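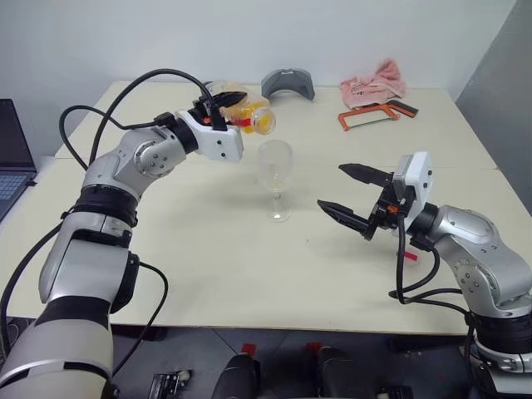

Quick one, bread's in the oven and I have 30 minutes before it needs turning.

So we did the move. Stisside to Flandden, 175 miles, one rented van, no breakfast. Got in at 5 and the heat wasn't on. Slept in coats. Fine.

Still living out of boxes. Found the kettle, can't find the lid. Found all my winter boots, which would be great if it wasnt June.

The good stuff: the bakery on the corner, Muma, does a rye loaf that's gone by mid morning. Went twice already. Got it once. The bus into town is the 86 and it really does come when the sign says, which never happend at the old place. Window in the back room gets sun till late. Tomatoes going there as soon as I buy pots.

Bad stuff: water pressure. The upstairs door that sticks. Neighbor's wind chimes (so many).

Paint next. Wanted the Hyvönen green for the hall but the tester dried kind of gray, so now I'm thinking plain white and be done with it. If anyone has painted a dark narrow hallway and liked it after, tell me what color, please. Comments are open again, I think.

Ok timer. More when the internet is hooked up properly.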